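Bundby Rugby Union
Women's and Girls' Sevens Development Program
Progress Report to the Rillar Fund
Saturday, January 25, 2020

Submitted by Hamisi Bakilana, Program Manager

1. Period covered

This report covers the second half of the grant year, from the opening of the fall registration window in November to the present. It follows the headings in the grant agreement.

2. Registration and participation

Registered players under 18 now stand at 953. The target in the agreement was 1,332, and the program remains short of it. Most of the gap is in the 14 to 16 age group, where two clubs did not enter teams. Jemal has since confirmed that it will enter a team in the spring series. Ninard has asked to wait until it has a second qualified coach.

Attendance at weekly training has held up better than registration. Clubs return their attendance sheets to the program office on the last Friday of the month, and all but one set has been received.
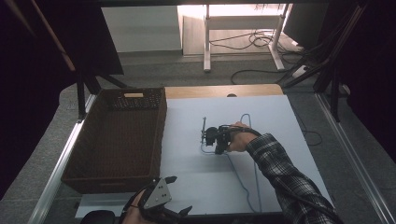
3. Coaching and officiating

The agreement called for 100 new entry-level coaches by the end of the grant year. The final certification course will be held in the spring, and the places still needed to reach that number have been reserved. Course fees are paid by the program, but travel is not, and clubs at the northern end of the district have raised this as a concern. We request permission to move unspent funds from the printing line to the travel line.

Referee recruitment is behind schedule. Five candidates completed the classroom module and have yet to be observed in a match. Observers will be assigned at the first spring tournament.

4. Competition

The fall series was played over four rounds. Round three was moved from Ninard to Bundby after heavy rain closed the Ninard fields. The shorter halves adopted for the under-14 matches were well received by coaches and will be kept. Several parents asked for a longer break between pool play and finals, and the spring schedule has been adjusted.

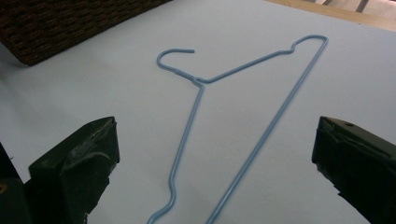

The district side selected after round four will train together twice a month until the regional tournament. Selection notes have been shared with club coaches on request.

5. Budget

Spending is within the approved total. Field rental was higher than planned following the change of venue for round three. First aid coverage came in under budget.

6. Next steps

Spring registration opens next month. A revised registration target for the 14 to 16 age group will be sent to the Fund for approval before the first round is played.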